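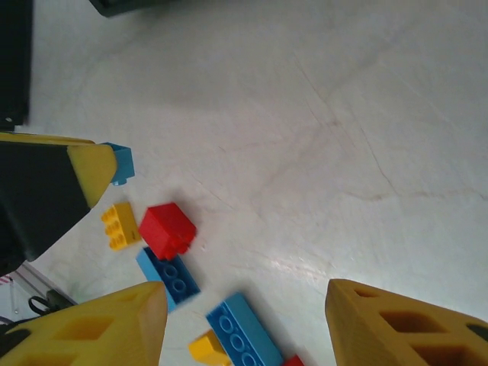

*Toy bricks on a white tabletop.*

I finally sold off most of the kids' old toys in November, and a few people asked how I went about it, so I'm writing it down while I still remember.

The first thing I did was sort by type. Bricks in one pile, puzzles in another, board games on the bed. I gave myself one evening and it took four. The puzzles were the worst part. I put together every one with fewer than 132 pieces to check it was complete, and two of them went straight in the recycling.

Bricks sell best by weight. I tried listing a few sets by name first and got questions all day about missing parts and instructions. Once I took those down and put up mixed bags, they were gone by the next afternoon. I washed them in a mesh bag in the sink with dish soap and warm water, then left them on towels overnight. Don't use the dryer.

Board games are slow. I had 20 listed and sold six. Jeanine Martens from our street took three more for her classroom, and the rest are still in the hall closet.

I priced everything low and didn't haggle. If someone offered less, I said no thanks and moved on. Pickup was from the porch, paid ahead. Only one buyer never showed.

In the end I made $145, minus $18 for bags and tape, so $127. It went toward new winter boots for both kids, with a little left for gas.

Next is the clothes. There are two bins in the attic marked "size 5" and one with no label at all. I plan to start with that one.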